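Why I would pay for the dull part

Usman Bhutto, Hustesel

Flurico sells a home helper robot by monthly plan. The brochure has it folding towels and bringing tea on a tray, and those are the pages people remember. I think the part worth paying for is on the back page, in small type, under the heading Doorways.

I spent January reading offers like this one for a housing group in Astivdale that wants something for its tenants with poor grip. There were 12 on my list. Most of them price by task: so much for laundry, so much for dishes, with the moving about treated as free. That gets the sums the wrong way round. A machine that folds beautifully in one room and can't get to the next is an expensive shelf.

Rukhsana Tarar, who fits ramps and rails in older houses, put it to me more bluntly. She said her clients don't ask for tea. They ask for the door to be opened, and for it to stay open while they get through with a stick in one hand.

Flurico's set-up fee is 3000 pounds, and I was ready to dislike it. For that money they take the measurements of your home, build a model of it and try the robot in the model before it is delivered. Mughal, the nearest rival, charges no fee and leaves you to find out on the first morning. I know which I'd choose for my own mother, though I would want the fee refunded if the trials went badly, and the contract is silent on that. It should say so in plain words.
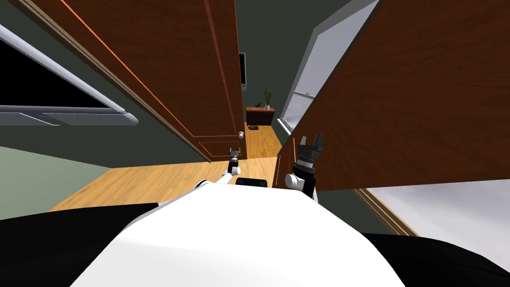 My complaint with the doorway service is how it is sold. Flurico quotes one price per door, as if every door were the same job. A bare opening with clear floor on both sides is simple enough. Put a big panelled door standing open on one side and another wooden panel slanting in close on the other, and two arms have far less room to work in, even with the hallway beyond in plain view. A small round knob is another matter again, and plenty of our tenants have them. Price by the awkwardness of the door, and say beforehand which ones the robot will be refused.

I would also like the number of failed attempts printed next to the successful ones. Mughal won't give either figure. Flurico gave me the second when I asked and said the first was being prepared – that was two letters ago.

My advice to the housing group was to take the plan for 2 flats, leave out the towels, and hold back the last payment until the doors have been tried by the people who live there.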